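Does the last cup from the drinks dispenser really taste worse?

Grown-ups say a lot of things about drinks dispensers, the tall ones you meet at hotel breakfasts and school fairs. Some of what they say is true. Some of it they heard from another grown-up and never checked. Let's check.

Claim 1: "The drink is pushed out by a pump."

Probably wrong. Most simple dispensers have no pump at all. The drink sits up high, the spout is down low, and gravity does the work. When the tap opens, the weight of the drink above pushes some of it out. Try it at home over the sink. Ask an adult to make a small hole near the bottom of an empty plastic bottle. Put your finger over the hole, fill the bottle with water, leave the lid off, then let go. Watch the stream as the water level falls. Does it shoot as far at the end as it did at the start?

Now screw the lid on and try again. The stream soon slows to a dribble or stops. Air needs to get in at the top to take the place of the water going out. If somebody tells you a dispenser is "broken", it might only need a bit of air.

Claim 2: "The last cup is always the worst."

Always? That is a big word. In November Orest Ivanyshyn tested it at the Hudolholm family science club. He poured 2000 millilitres of cold tea into a dispenser and let 700 millilitres out, then another 683. That left 617 millilitres at the bottom. He gave everyone a sip from the first cup and a sip from the last, without saying which was which. Most of the children could not tell. The two who could said the last one was "a bit gritty".

So there may be something in it, but only if the drink has bits in it. Tiny bits of tea leaf or coffee are heavier than water and sink slowly. If the drink was strained well, there is not much left to sink. One club and one pot of tea do not prove a lot either, so do your own test before you believe ours.

Claim 3: "The tray underneath is there to look smart."

Hmm. Shiny metal does look smart, but look at the slots. When you close a tap, a little drink often hangs on inside the spout and falls a moment later. The slots let those drips go through, so the next cup does not have to stand in a puddle. It still needs emptying, and a tray that nobody empties is just a slow way of making a mess.

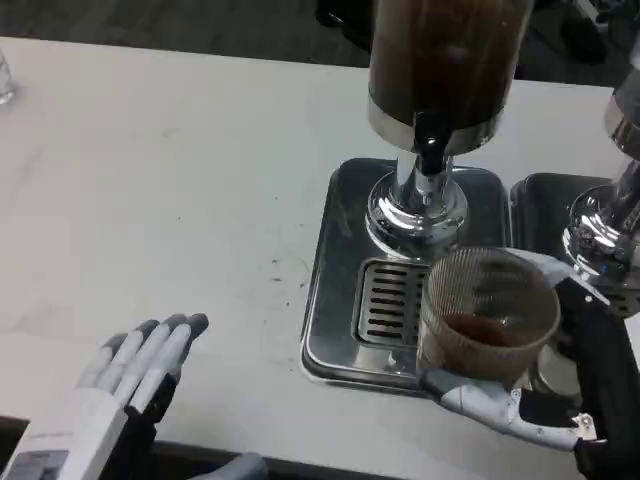
A clear cup held over the slotted grate, with a little brown drink in the bottom.

Could you say whether a drink like this is tea or coffee just by looking? I couldn't. Both can be dark brown, and a thin layer in a cup often looks paler than a full container of the same stuff. Pour some cold tea into a clear glass, a little at a time, and look through the side and then down from the top - the colour seems to change, though the tea has not.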